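Tawhiri Kitchen Shelf, White

Virninon > Kitchen > Freestanding shelves

Freestanding metal shelf unit for kitchens that are short of worktop. Supplied flat, with fixings and two wall brackets. White only.

The Tawhiri is a plain open shelf for the things that get used every day and never quite make it back into a cupboard. Pots, bottles, the kettle, the chopping board. It stands against a wall, with a top shelf, a middle shelf and a lower shelf, all open at the front so you can see what you have and reach it with one hand.

The top is set at a height most people find comfortable for a kettle. If you plan to keep one there, check that its lead reaches the socket without being stretched along the shelf. A wide chopping board can stand upright at the back, between the wall and the pots, and it takes up almost no room that way.

The middle shelf is the one for oil and soy sauce. Leslie-style tall pump bottles may be too tall for it, so measure anything unusual before you order. Small bags and packets are better in a basket, as they slide about when left loose and end up behind the jars. On the lower shelf we suggest trays, rice and anything heavy.

Tawhiri in white, behind a table with a striped cloth.
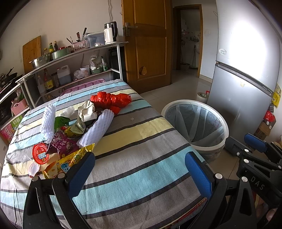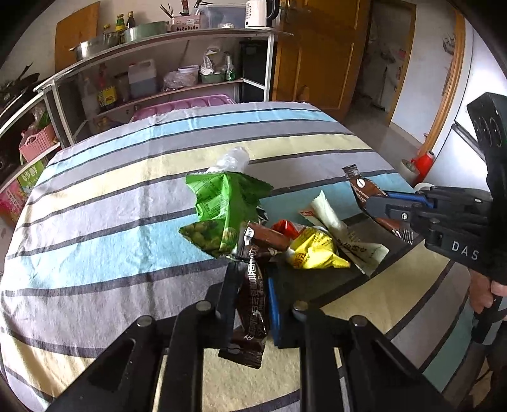
Size and weight

Length: 1,309 mm
Depth: 471 mm
Please allow a little extra at each end for getting a cloth in. The depth is taken from the wall to the front edge, with the unit pushed fully back.

Each shelf should be loaded evenly. Put heavy pans near the uprights and lighter things in the middle. The unit isn't meant for a microwave or a worktop oven – see the Zastden stand for those.

Assembly

It takes two people, mainly for the part where the uprights have to be held straight while the first shelf goes in. Start with the lower shelf, leave all the screws finger tight, then add the middle and the top. Tighten everything once the unit is standing where it will live. A crosshead screwdriver is needed and isn't supplied.

Fix both brackets to the wall. We don't supply wall screws, as the right ones depend on what your wall is made of. If the floor slopes, turn the feet until the top shelf is level and only then mark the wall.

Cleaning

Wipe with a damp cloth and a drop of washing-up liquid, then dry. Oil rings from the bottoms of bottles come off easily in the first few days and much less easily after that. Don't use wire wool or cream cleaner on the white finish. If it does get chipped, a touch-up pen is sold under Spares.

Placing it near a cooker

Leave a clear gap between the end of the shelf and the hob. The finish will stand ordinary kitchen warmth, but plastic tubs and bags left at that end won't thank you for it.

Delivery and returns

One box, delivered to the ground floor. White is in stock at the moment and orders placed before noon leave the warehouse the same day, except at weekends. The next batch is due in May. Unbuilt units can be returned in the original box. If a part is missing, send the letter printed beside it on the instruction sheet and we will post it without asking for the rest back.

Customer comments

"Solid once it's fixed to the wall. Took us most of an evening, but we did put one upright in upside down." – Jarrah Pearce

"Good depth, big pots sit on it properly. I'd have liked a rail along the back of the middle shelf." – Athina Zacharopoulos

"Instructions are small. Shelf is fine." – Warrick Pomare

Goes with

Varkutine hook rail, white
Zastden appliance stand
Touch-up pen, white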